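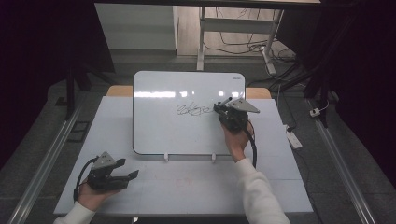

Right-hand gripper on the marker, left one open and waiting its turn.

Zirico handheld gripper kit - worth the money?
Posted by Kenneth Mackay, Wednesday, 9:40 p.m.
Print this thread | E-mail this thread

I've had the Zirico pair on trial since the start of August and promised a few of you a write-up. Price is $575 for the two, cables included, software "included" in the sense that a link to it is printed inside the lid.

You hold one in each hand, do the job yourself, and the recordings go off to teach an arm to do it later. My job of choice was whiteboard work. The result is the blue thing up top. I'd like to tell you it's cursive.

Good points first. The jaws hold a marker without letting it twirl, which the old Metari set never managed for me. The triangular plate on top clears your wrist. The grips are fine for an hour, and then your forearm starts sending letters.

Bad points: the cables. I spent the first evening learning to move like a man carrying two full soup bowls. Also the manual, which covers unboxing in loving detail and calibration in one paragraph.

I have to decide by the end of the month. Talk me into it or out of it.

kendisley_dropout wrote:
Out of it. The Kendisley pair is $700 but you get a trigger with some actual feel to it. On the Zirico you squeeze and then wait to find out whether you squeezed.

Kenneth Mackay wrote:
I haven't noticed a delay. I've noticed plenty of other things.

tablesaw_tim wrote:
Is the scribble the gripper's fault or yours? Serious question. If I bought a pen and reviewed it with that, the pen company would want a word.

Kenneth Mackay wrote:
Mostly mine. Try writing your name with salad tongs and report back. Loops are easier than letters, so I did loops.

mothballed wrote:
Loops are a perfectly good test. Continuous contact with the board, changing direction the whole way. Letters just tell you who had nice handwriting in third grade.

I've logged 183 takes on mine and threw out more than I'd like, nearly all from me leaning on the marker too hard. Do your wipes as well as your strokes. Wiping is where mine fell apart.

kendisley_dropout wrote:
183 takes and you're still defending it?

mothballed wrote:
I'm defending loops. The kit is okay. Your trigger costs $125 extra and I've used it, and it felt like a trigger.

sheikh_user_2 wrote:
Anyone tried the Sheikh rental plan? They mail you a pair, you mail it back, and if a jaw snaps it's their headache. Support answered me in a day. The answer was wrong, but it was prompt.

tablesaw_tim wrote:
Renting makes sense if you've only got one task in mind. Kenneth, do you have a second task?

Kenneth Mackay wrote:
Folding dish towels. I'm told this will impress people at home.

mothballed wrote:
Buy it, then. Get some cable clips while you're at it and run both lines up your sleeves to the elbow. Changed my life, or at least my Sundays.

kendisley_dropout wrote:
He'll be back in a month asking about triggers.

Reader comments (2)

pcb_granny: Does it work left-handed? The sales page has a right-handed man on it looking very pleased with himself.

Kenneth Mackay: I swapped them over for one session and the software didn't object. My left-hand loops are worse, if you can picture that. I'm keeping the kit, by the way. Clips are ordered.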